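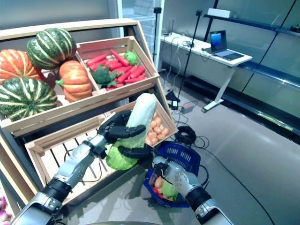 Pre-accelerator with a mixed team: accept the place or wait?

stela_enache
Good morning to all. I have read this forum for a long time but I did not write before, so please excuse me if the question belongs in another section.

My team was accepted to the Avham pre-accelerator, the spring group that starts in March. We are two people from the same university, and we applied with a small tool that helps town libraries share their event calendars. It is called Nikeseo and it is working, in the sense that two libraries use it and write to us when it breaks.

The difficulty is this. In the acceptance letter they say that every team must have members from at least two countries before the program begins. We are both from the same country. They propose to match us with a person from their list, and this person would become a full member of the team, with the same share as us in any prize. We would have one video call with the candidate before we must say yes.

I like to work with people from other places, this is partly why I applied. But to give an equal share to somebody after one call makes me nervous. My colleague says we should refuse and apply again in autumn with a person we choose ourselves. I think we may not be accepted a second time.

Has anyone here been in such a matched team? I would be grateful for real experience, good or bad.

Stela Enache

pontoon_mike
I was the matched person once, at a different program. From the other side it's also strange. You show up and the two founders have their own jokes and their own folder structure, and you're supposed to care as much as they do by the end of the first week.

It worked out okay for me. What helped was that they handed me one thing that was entirely mine (talking to customers) and left me alone with it.

Read the letter again though. "Share in any prize" and "share in the company" are very different things and the program people often write it sloppily.

stela_enache
Thank you, I have read it again. The exact words are "equal participation in awards and in the results of the program". The second half of this is what I do not understand. Is our code a result of the program, if we wrote it before?

hollis77
No. And make them put that in writing before you sign anything.

What you do is make a list of everything that exists today: the code, the name, the domain, the agreements with the libraries. One page, dated, all three of you sign it before the kickoff. Anything on the list belongs to you two. Anything made after is shared the way the program wants. I've seen a friendly team fall apart over a logo, so put the logo on there too.

I would also not accept the "one call" rule. Ask for a second one. The worst they can say is no.

grete_w
I have to disagree with the suspicious tone here. These programs get public money for cross-border work. Matching teams is the whole purpose, and if you only want the mentors and the prize without the partner, you are taking a place from a team that wants the partner. I don't say Stela is doing this, but her colleague's position sounds a little like it.

Also, a list signed by three people on day one tells the new person that you expect them to steal. I would be hurt.

hollis77
You'd be hurt by one page that says who made what? I'd be relieved to have it. The new person can add their own things to the list as well. If she brings a dataset or a contact, it's protected in the same way.

grete_w
If it is presented like this, as something for everybody, then okay. It was not how you wrote it.

hollis77
Fair. Wrote it fast.

stela_enache
Please do not worry about the tone, both opinions are useful for me. I showed the thread to my colleague and he was a little offended by grete_w, but then he admitted that he had not thought about what the third person would want.

I asked Avham about a second call. They answered the same afternoon that it is possible, if we arrange it ourselves. They also sent the profile of the candidate. She lives in Badville and has worked in a public library, on the side of the readers' programs. On paper she knows more about our users than we do.
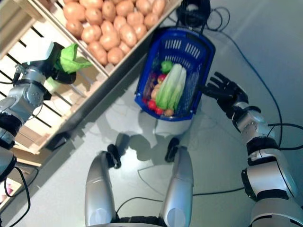
My new question is about money, and I hope it is not impolite to discuss it here. The program has one week in person, in Juhl, and the travel is paid back afterwards. They write "within 55 days of receiving complete documents". For my colleague and me this is possible but not comfortable. How does it go in practice? Is it really paid, and is it paid in this time?

pontoon_mike
Paid, yes. On time depends entirely on you. Keep every boarding pass and every receipt, and send it all in one file. If one bus ticket is missing the documents are not "complete" and the clock never starts. I learned this with an airport bus.

quietriver
I was in the Avham autumn group, so maybe I can help more exactly. There were 20 teams. The in-person week was good, and the mentors were mixed. One of ours read his phone during our pitch, while another rewrote our pricing with us on a napkin and was right about all of it.

Reimbursement came when they promised. But you can also ask for an advance on the travel. It isn't on the website. You write to the coordinator and explain that it's hard for you to pay first, and they have a form for it. Two people in my team used it.

About matching: our matched member left after the second week. He was polite about it, he had gotten a job. They let us continue without him, so I don't think you risk your place if it goes wrong.

grete_w
This is what bothers me. If the rule has no consequence when the person leaves, then why have the rule?

quietriver
They did ask us for a written explanation, and we had to show we'd tried to include him in the work. We had the meeting notes, so it was fine. I suppose a team that just ignored the person would have a harder time.

hollis77
Keep meeting notes, Stela. Add it to the pile of paper.

stela_enache
I had no idea about the advance, thank you very much, quietriver. I have written to the coordinator.

We had the first call with the candidate yesterday evening. It was planned for half an hour and we talked much longer. She had opened our tool before the call and found that the calendar shows a wrong hour when an event passes midnight. We did not know this. She asked by herself what will happen to the things we made before, and I told her about the list. She was not hurt, she said she would like to have one too, for a set of interviews she made with readers.

My colleague wants still to sleep on it. The second call is tomorrow, and then we must give the answer. The part we have not agreed is who speaks at the final presentation. He thinks it should be one of us two.

pontoon_mike
Whoever speaks best. Have all three of you do it once on a call with a friend listening and let the friend choose.

grete_w
And please let her be one who tries. Good luck to the three of you.

stela_enache
She will try, I promise. I will write here after we give our answer.

Contact the moderators | Forum rules | Copyright belongs to the individual posters | Back to top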